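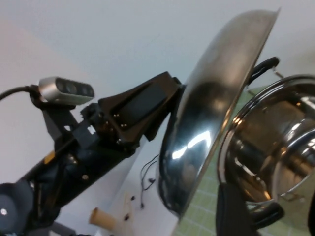
Page last changed: August, by Shiyu Lü (fixed the table of times, added section 6)

Lids, handles and where the big pot goes
Project report, Household Objects course, spring group
Mingxuan Long and Shiyu Lü

1. What we wanted to find out

The shared kitchen at Troltholm has one big stainless steel pot that everybody uses and that never has a place. Pasta, soup nights, corn. It gets left on the stove, on the floor, on top of the fridge. The lid is usually somewhere else. Our question: is the pot badly designed for a small kitchen, or is the kitchen badly set up for the pot? We thought this would be a quick one. It wasn't.

Three parts to the work:
- look closely at the pot and lid and write down what is annoying about them
- watch how people take it out, use it, put it back
- try a few storage spots and see which one people stick with

The first two parts got done properly. Third part got squeezed, see section 5.

2. The pot itself

Stainless steel, round, two side handles, black grips. Separate lid, also stainless, domed and polished so you see the whole room bent in it. We asked in the house which brand it is and got two answers, Sulletti and Grodby, and there is no receipt, so we leave the brand out of the results.

The handles are bent wire with a thick black grip over the top. They stick out past the rim. Good for carrying, two hands, full pot. Bad for shelves, the pot takes up its own width plus the handles and you can't turn it so they go away. Mingxuan measured the cupboard beside the stove at 40 cm between the side walls and the pot goes in only if you turn it so the handles point front to back. Then the front handle keeps the door open a finger's width. People see the door not closing and take the pot out again. This was the single most common thing we saw.

The lid is its own problem. Being domed, it doesn't lie flat either way up, it rocks. Upside down on the pot it sits ok, and saves height, but then the knob is down inside and you need to pry at the edge to get it off. Right way up on the pot is how everyone wants it, and then the whole stack is too tall for the shelf.

3. Watching people use it

We kept a sheet on the fridge and wrote down every time one of us was in the kitchen and saw the pot moved. 65 moves in total. Not every move, just the ones we saw. We didn't ask people to sign anything beyond the normal house consent form and no names are in the notes.

What we noted each time: where it came from, where it went, was the lid with it, was it washed straight away.

Lid and pot went seperate ways more often than not. Typical path: lid comes off, goes on the counter, counter is needed for the cutting board, lid goes to the window sill. Pot gets washed and put somewhere. Lid is forgotten until the next person makes pasta and asks where the lid is.

Washing matters more than we expected. The pot doesn't fit the drying rack with anything else in it. So either someone dries it by hand (rare) or it stands on the counter on a towel till morning, and by morning it has become part of the counter.

4. Wear

We didn't plan a section on wear but the course leader asked for one after the midpoint talk, so we went over the pot again in daylight.

Inside: faint cloudy smudges, scuffs, water spots. Nothing deep that we could find. The metal is dull and brushed looking in there compared with the lid. There is a faint ring where the shading changes. The spots fit with people leaving it to air dry, but we can't prove that.

Handle: the chrome wire is still shiny. The black grip has small coppery orange spots on the lower face and patches where the coating seems chipped or scuffed. You don't notice them until you lift the pot up to eye level. Shiyu thinks it comes from the grip rubbing on the shelf edge going in and out of the cupboard. Mingxuan thinks heat from the gas burner. We did not settle this and there's no test in this report that would.
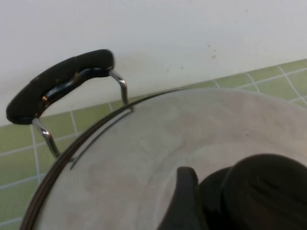
5. Storage trials

Trial A - cupboard beside the stove, pot with lid upside down. Lasted 3 days. Door problem as above.

Trial B - low shelf under the window, pot with lid right way up. Best result. No door, enough height, handles can stick out into the room a bit. People put it back there without being told. Two complaints about bending down.

Trial C - hook on the wall for one handle, lid on a wire holder next to it. Looked great. The hook we bought from Jiang was too narrow for the grip, so we had to use a loop of cord, and then it swung. Stopped after one evening, someone had hit their head.

We wanted each trial to run the same length but exam week came and B got much longer than A or C. So the comparison is not fair and we say so. B would probaly still win.

Cost of everything (hook, cord, lid holder, shelf liner) came to 300 kr, paid from the course budget.

6. Added after feedback

Question from the presentation: why not just buy a smaller pot. Fair. But soup night needs the big one, and a second pot means two things with no place. We asked around the table at dinner and most people said keep it.

Other question: would folding handles fix it. For the cupboard, yes, it would clear the walls and the door would shut. Height with the lid on would still be too much. So only half the problem.

If somebody continues this next term - start with the drying. We think a place for the pot to dry with the lid beside it would have done more than any of our three spots. The fridge sheets and cupboard measurements are in the blue folder on the shelf in the project room, ask Shiyu for the spreadsheet.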